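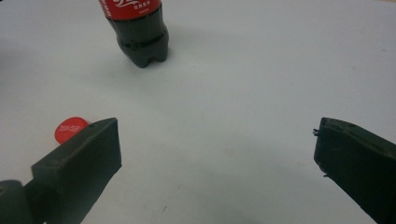 The cola table on open day at Tesau, with the red cap off to the left.

The line for the cola table went all the way back to the coat rack, and my granddaughter would not let me leave it for the cookies.

"They're teaching it with pop," Pia said. "Grandpa. With pop!"

I had driven the school bus in Briduveo for most of my working life and passed the Tesau building twice a day without once going in. Every July they open the doors, and every July I had found a gutter to clean. But Pia was ten that summer and staying with us, and she had found the flyer at the library and stuck it to my coffee mug with tape. So in we went, badge stickers on our shirts, and I will tell you right now I was a fool to have waited so long.

The woman running the table was Natalie Rowbotham. She had a cold and a big laugh and she kept both hands in the grippers while she talked, the way my wife talks with knitting in her lap. They were dark, blocky things with two fingers apiece. You squeezed, and the fingers closed. That was the whole of it, as far as I could see.

"So where's the robot?" I asked.

"Zollum's next door," she said. "It goes on at three. It learned everything it knows in here, from people doing what I'm doing. Watch."

She went at the bottle slowly. One gripper held it steady low down, the other came over to the cap and turned it, let go, came back, turned it again. Off it came, and she laid it on the white board as gently as you'd set down an egg. The crowd clapped! For a bottle cap! I clapped too.

"That goes in as number 2844," she said, and a young man at a laptop typed it in.

Pia's hand was up before he had finished. Natalie slid off the stool and let her climb on.

I wish you could have seen that child's face. She is a fidget, our Pia, she eats dinner standing up, and she sat on that stool like she was defusing something. The first try, the bottle went over and rolled, and she said a word I'm pretty sure she learned from me. Natalie set it upright again. The second try, the fingers slipped off the cap – you could hear the little click of them closing on air. The third time she got a quarter turn.

"Do we throw out the bad ones?" Pia asked.

"We keep them," said Natalie. "I've got a whole pile of mine from my first week. You'd feel a lot better if you saw them."

Pia went again. People behind us had stopped muttering about the line by then. A man with a baby on his shoulders was leaning in so far I thought the baby would end up on the board.

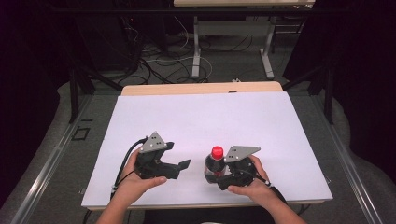

"Does the robot copy exactly what the person did?" the man with the baby asked.

"It learns from a lot of tries by different people," Natalie said, "and then it works out its own moves for wherever the bottle happens to be."

He nodded. The baby nodded too, or its head bounced.

On her sixth go Pia got the cap off. She didn't shout. She put it down on the board, opened the fingers wide, and breathed out, and then she looked around for me, and I had both fists in the air like it was the ballpark. The young man typed. Natalie wrote the number on a sticky label and pressed it onto Pia's shirt, right beside the badge.

At three we squeezed into the room next door. Zollum was smaller than I'd pictured, just two arms on a stand, and a big old fan going in the corner. Somebody put a bottle down in front of it, and somebody else moved it over a few inches to be mean. The arms came down. One held, one turned. Let go, came back, turned.

And then it stopped. It just hung there over the cap for a second or two, fingers open, exactly the way Pia had before her last try.

"That's me," she whispered. She had hold of my sleeve. "It's doing me."

I knew it couldn't be. Her numbers wouldn't go into the thing for weeks, Natalie had told us that much. I drove a bus, but I can listen.

"Sure looks like you," I said.

The cap came off. The whole room hollered, and Pia hollered loudest, and we stayed for the next showing and the one after that. She fell asleep in the truck before we reached the bridge, with the sticker curling off her shirt and her two hands in her lap, the fingers opening and closing a little.

More short fiction
The Elevator at Khasawneh House
Bus 18
What the Lawn Mower Heard
A Spare Key for the Lighthouse
My Mother's Dishwasher, Parts 1 and 2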